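I went to the Furkon open day in Dutbridge expecting to be sold something, and I came home arguing with myself in the car, which I guess is a good sign.

If you missed it, Furkon took over the old Trekholm bus depot last winter and they've been teaching machines to handle cloth in there. Not cars, not boxes. Cloth! Shirts, towels, the stuff on your bedroom floor. They let people in on a Monday evening in February, and 166 of us signed up (the parking was a mess, and I'd like whoever ran the cone situation to know that).

My guide was Ehsan Zaidi, a patient guy who got asked about jobs before he'd even finished saying his name. He didn't duck it. He said he used to fold for a hotel laundry himself, 46 hours a week in the summer, and his wrists still click. Then he let us hold one of the hand tools they use for collecting the moves. You squeeze, the two fingers close, and I was terrible at it. I'm a grown woman who has folded laundry since I was seven and I could not pick up a sleeve.

And that's the bit I keep chewing on. We call this kind of work unskilled. We pay for it like it's unskilled. Then a building full of engineers spends nearly 78 weeks on it and they're still fighting with sleeves.

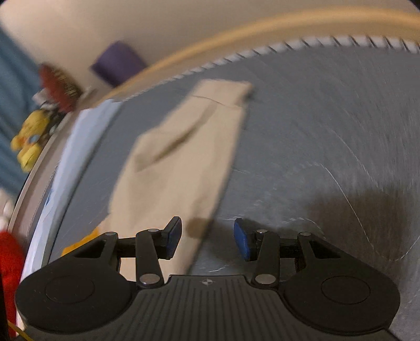
So when the woman next to me muttered that it was a lot of fuss over laundry, I wanted to say yes, it is, and maybe there should have been more fuss sooner. My aunt Baranauskienė (everybody used her last name, even us kids) did alterations and pressing in a back room for most of her life. She could feel which way a fabric wanted to go. I never once heard anyone call that technology.

I'm not against the machines. If one of them saves a pair of wrists, great, plug it in. What bugs me is that the money showed up for the gripper and never showed up for the people. I asked Ehsan whether the folks doing the demonstrating get paid for every hour of it, and he said yes, same rate as the techs. Good. I'd like to see that in writing on the wall, next to the coffee.

I'll go again if they do another one. I want a second try at that sleeve.

Comments

dottie_m: I was there too! Couldn't get the thing to close on a washcloth. My grandson got it first try, of course.

R. Pell: Hotel laundry for eleven years here. My wrists say hi to Ehsan.

northside walker: They need a shuttle from the station next time, the parking was awful.

Contact | Copyright, all rights reserved | Back to top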